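Notes for talk: choosing and setting up bench data loggers
Thursday, afternoon session. Keep to 40 minutes including questions.

Slide 1. Title
Say who I am: Murali Nadar, test lab, Nedico. Mention that Duyên Lò did most of the wiring and Lụa Âu wrote the import scripts. Both are in the room.

Slide 2. What we had
Two handheld meters and a scope. Readings typed into a spreadsheet. Fine for one supply on the bench, no good for a long soak test. Tell the story of the missed dropout on the Tudurlow power board. Short version only.

Slide 3. What we needed
Ten voltage channels, 3 temperature channels, one shared clock. Files that open without vendor software. Let people read the slide, don't read it out.

Slide 4. Sample rate
Most people ask for too much. Our supply rails drift over minutes, so one reading a second was plenty. The exception was inrush current, and we left that on the scope. Point out that a fast logger with a poor input filter gives you aliasing, and it looks just like a real signal.

Slide 5. Resolution and accuracy
Different numbers. Show the two columns from the data sheet. Resolution is the smallest step, accuracy is how far off the reading can be. We bought on resolution the first time and sent the unit back.

Slide 6. Grounding
Slow down here. Shared ground between channels caught us out. Two boards on separate supplies, logger inputs not isolated, and we had current flowing through the logger common. Ngân Hầu found it by unplugging one lead at a time. Draw the loop on the whiteboard if there is one.

Slide 7. Cables
Twisted pair for everything under a volt. Shield tied at one end, logger side. Keep thermocouple wire away from the switching supply. Label both ends.

Slide 8. Time stamps
Kudix box keeps its own clock and the PC keeps another. They were 3 seconds apart by the end of the first long run. We now feed one trigger pulse into both at the start and again at the end.

Slide 9. Results
The run was 488 hours. Show the plot with the two dips. Dips line up with the heater switching on. Wilson Cuervo asked last time whether we swapped the heater relay to check. Answer: yes, dips stayed, it was the supply.

Slide 10. What I would change
Isolated inputs from the start. Calibration check before and after each run. Smaller files, split by day.

If short of time, skip slide 7.
Likely question: cost. Quote is in the handout, last page.

Slide 11. Leave up during questions

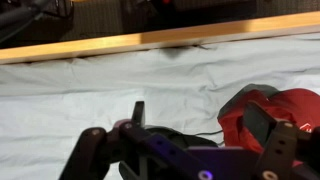 Gripper at the bench, white sheet on the work surface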